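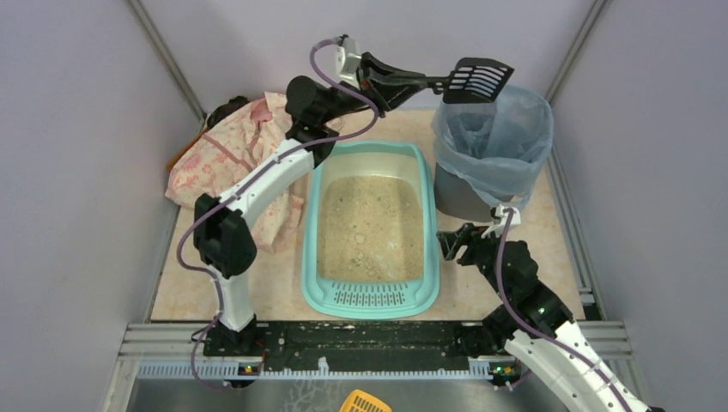

Figura 3. Puesto de limpieza del arenero: bandeja de color turquesa, pala ranurada y cubo gris con bolsa de plástico celeste.

3.2. Disposición del puesto y retirada de los grumos

La limpieza diaria del arenero es una tarea doméstica poco estudiada desde el punto de vista del orden de los objetos. En trabajos anteriores (Valente y Kozłowski, en prensa) observamos que la distancia entre la bandeja y el cubo influye en la cantidad de arena que cae al suelo. Por este motivo, en el presente estudio se fijó una disposición única, que se muestra en la Figura 3. La bandeja ocupa el centro de una esterilla beige y el cubo queda detrás, a la derecha, con la bolsa doblada hacia fuera sobre el borde. De este modo la boca del cubo permanece abierta y la pala puede vaciarse desde arriba.

La bandeja tiene las esquinas redondeadas y el borde elevado. En el extremo delantero presenta una zona de ranuras cortas, que no debe confundirse con las ranuras de la pala. La primera pertenece al borde de la bandeja; las segundas dejan pasar la arena suelta y retienen el grumo. En las hojas de registro las llamamos respectivamente «rejilla» y «pala», para evitar ambigüedad.

Se utilizó arena aglomerante de la marca Mevari, en tono claro. Los grumos se prepararon con 253 ml de agua repartidos en varios puntos de la superficie y se dejaron reposar antes de cada sesión. En total se registraron 1246 recogidas válidas. Una recogida se considera válida cuando el grumo llega entero a la bolsa; si se rompe durante el traslado, los fragmentos se anotan aparte y no se suman al total.

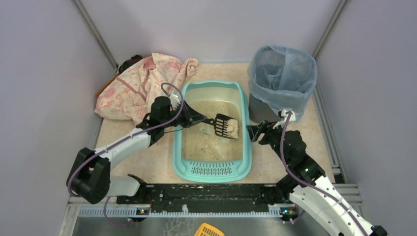
El movimiento de recogida se divide en cuatro fases: entrada de la pala en la arena, elevación, cribado y traslado hasta el cubo. La fase de cribado es la más delicada. Una sacudida demasiado fuerte puede partir el grumo, mientras que una demasiado débil lleva arena limpia a la bolsa. Siguiendo la propuesta de Simões, el cribado se realiza siempre sobre la bandeja y a poca altura, para que la arena suelta vuelva a la misma superficie.

Al terminar cada sesión se pesó la arena recogida de la esterilla y se cambió la bolsa. Las bolsas se cerraron con un contenido de hasta 400 g, valor a partir del cual el pliegue sobre el borde del cubo empezaba a deslizarse. Los pesos por sesión se presentan en la Tabla 2, junto con los obtenidos en el puesto de Skendum, donde el cubo se colocó delante de la bandeja.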